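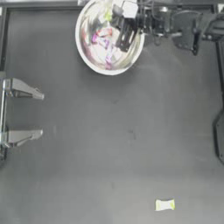
Skaridlow Works Writing Circle

Home | Stories | Submit | Back Issues | Contact

CELL 4

Indira Mathew had the cell to herself from six, when the day people went home and took the radio with them. The bowl first. Steel, round, shiny as a hubcap, the worst thing you could ask a machine to look into. Brudell had insisted. Customer has steel bowls, customer gets steel bowls.

She'd put the candy back herself. Green, pink, purple. One out on the gray by itself, down near her side, because the last line of the sheet said single item, open surface, and she did the sheet in order now. Since May she did everything in order.

In May it had closed on the rim. Fault 143. Bent a finger, threw the bowl, and Kabbaj came down the stairs two at a time wanting to know who had touched the offsets. She had. She'd typed 420 where the old number was 402 and gone to get coffee.

So. Manual. Slow. Hand on the pendant.

The arm came over from the right with its cables bunched along its back. Down. Down a bit. She put her cheek nearly on the table to see daylight between the finger and the steel. There was some. Not much.

"Don't," she told it.

Down again. Black fingers in all that shine, and under them the colors running up the wall of the bowl, so that for a second she couldn't have said which was candy and which was the idea of candy. If she couldn't, how was it suposed to?

Phone. Kabbaj.

"Is it done?"

"I'm on height."

"Toltix want it on the truck at seven."

"Then Toltix can come hold the pendant."

Quiet on the line. He was eating something. She could hear the wrapper.

"You still got the old number?" he said.

"I wrote it on the bracket."

"You wrote on the bracket."

"In pencil."

He hung up, or the stairwell did it for him.

She saved the height. Checked it. Read it out loud, one digit at a time, like her mother reading a bank card over the phone. Then she backed the arm off a hair and brought it down again, same place, and again, same place, and her shoulders came down from around her ears.

Close.

The fingers shut on something purple. Held it. She wrote the time on the sheet and the run number, 1124, and under remarks she wrote none, then crossed that out and wrote rim clear.

One line left. She looked at the candy on the gray, lying there on its own with its green ends out. She hadn't eaten since noon. The truck was at seven and there was a whole bag of them in teh drawer.

She went and got one from the drawer. Left that one where it was, and pressed jog.

Contact the Circle | © Skaridlow Works Writing Circle | Back to top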